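Clurnach Work Surface, Pale Beige-Gray
Item 1302-70
Sold by Prullus

Product overview
The Clurnach is a plain replacement top for desks, charging stations and sorting tables where small electronics are set down and picked up all day. It ships as a single slab without legs. Fits Camimgate and Weerasinghe underframes with the standard hole pattern; other frames need the adapter rail, ordered separately.

Surface
Smooth, fine-grained, no printed pattern. The low-gloss finish spreads reflections from overhead lamps into a soft patch. Color reads warmer or cooler depending on the light source. Compare a sample under your own lamps before ordering more than one top.

Specifications
Length: 136 cm
Depth: 70 cm
Front edge: rounded, 2 mm radius
Mounting: threaded inserts, screws included
Cable cutout: none as standard, can be drilled on site
Stock at last update: 1,302 pieces

Use
Suitable for phones, tablets, chargers and hand tools. Do not drag devices with metal corners or grit on the back. Hot cookware and soldering irons require a separate mat. Dark devices are easy to find against the pale color; light-colored cards and paper labels less so.

Cleaning
Wipe with a damp cloth and mild soap, then dry. No scouring powder or acetone. Marker ink comes off with isopropyl alcohol if treated the same day. Adhesive residue: soften with warm water first and lift with a plastic scraper.
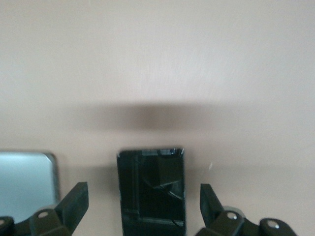
Clurnach top in pale beige-gray, with a black smartphone-style device and a silvery blue device.

Delivery
Packed flat in a carton with corner guards. Check the corners before signing. Transport damage must be reported within two working days. Opened samples are not returnable.

Technical questions: Dewanti Latuheru, product desk, Prullus. Quote the item number and the underframe model.

Page revised May 8, 2018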